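Workshop Tips: Soldering and Bench Work for Small Electronics

February 2002

Static and the bench surface

Most chips that die on a home bench die before power is ever applied. CMOS parts, and that includes most microcontrollers and memory, can be damaged by a discharge too small to feel. Wear a wrist strap with a resistor in the lead and clip it to the same ground as the mat. A strap clipped to a bare length of wire with no resistor is dangerous around line voltage and should be thrown out.

Leave parts in their tubes or black foam until the board is ready for them. White packing foam and ordinary plastic bags build up a charge. If you have to put a chip down, put it on the mat, pins down.

Wool sweaters are bad in winter. Cotton is better. When the heat is on and the air is dry, a pan of water near the radiator helps a little.

Choosing and keeping a tip

A narrow chisel tip does almost everything on a through-hole board. The needle-pointed tips that come with many irons carry too little heat to the joint, and people make up for it by turning the iron up, which lifts pads. Use the lowest setting that melts the solder promptly.

Wipe the tip on a damp sponge before each joint, and put fresh solder on it before you return it to the stand. Never file a plated tip. Once the plating is gone the copper underneath dissolves, and the tip is finished in an evening or two. If a tip has gone black and won't take solder, try tip cleaner from a tin first. Sometimes it comes back.

Turn the iron off when you go to lunch.

Making the joint

Heat the pad and the lead together, then feed the solder to the joint and not to the iron. Take the solder away first, the iron second, and hold still until the surface sets. A good joint with tin-lead solder is bright and slopes up the lead. A ball sitting on the pad means the pad was cold or dirty. Reheat it with a little flux.

For a 40-pin socket, solder two opposite corners, turn the board over, and check that the socket is flat. If it isn't, press on it with a finger while you remelt one corner, keeping the finger well away from the pin you are heating. Only then do the rest.

Always use a socket for a chip you plan to reprogram. Detlef Thiele, who taught the evening class in Mundau where I learned most of this, wanted a second socket plugged into the first on any prototype, so that the wear went on a part you could pull out and replace. I still do it.

Straightening and pulling chips

New DIP packages come with the legs splayed slightly outward. Lay the chip on its side on the mat and roll the body gently until the row of legs stands square. Do the other side. Legs that have been bent under and straightened once will usually hold, but twice is asking for trouble.

To get a chip out, work a small flat screwdriver under one end a little way, then under the other end, and back again. Pulling from one end bends the far pins. Check that the blade is under the chip and not under the socket, where it can cut a trace.

Storing parts and supplies

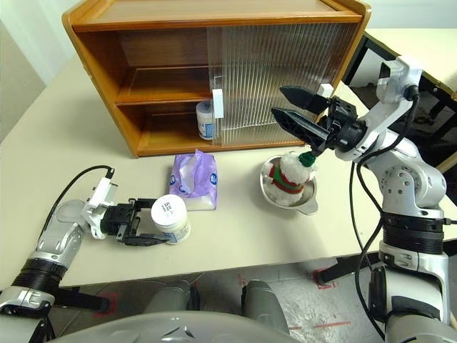 A small cabinet with a middle shelf and a sliding door.

Keep chemicals and components apart. Flux, alcohol and contact cleaner should not share a closed space with chips or bare boards, as the vapor leaves a film on leads and makes them hard to solder. Bare boards go in a sealed bag with a packet of drying agent.

Label every drawer with the part number and the package, and write the date on anything you buy in quantity. Electrolytic capacitors age on the shelf. I bought a bag of them from Baumgartner one August, put it behind something else, and found it years later with half the parts leaking.

Resistors left over from a job go back in the drawer only after they have been checked on the meter. Red and orange bands look alike under a yellow lamp.

Crystals and decoupling

Put a 100 nF ceramic capacitor across the supply pins of every logic chip, as close as the layout allows. Long leads on this capacitor defeat the purpose. Keep the crystal next to the microcontroller and don't run other signals underneath it.

If a board works with the scope probe touching the crystal pin and stops when you take it away, look at the loading capacitors. Using the wrong value is common. Check the data sheet for your exact part and maker, since the suffix letters matter.

Before first power

Look over the underside with a magnifier under a strong light. Most faults are bridges between neighboring pins or a pin that was missed altogether. Clean off the flux with alcohol and an old toothbrush, and let the board dry fully.

With the chips still out, measure the resistance between supply and ground. A dead short has to be found now. Then apply power and check the voltage at each socket. If it's right, switch off, wait for the capacitors to drain, and plug in the chips with the notch the right way round.

Use a bench supply with the current limit turned down. A small board should draw very little, up to 83 mA on the ones I build. If the supply goes into limit, switch off and feel for a warm part.

Write down the current reading on a scrap of tape and stick it to the board.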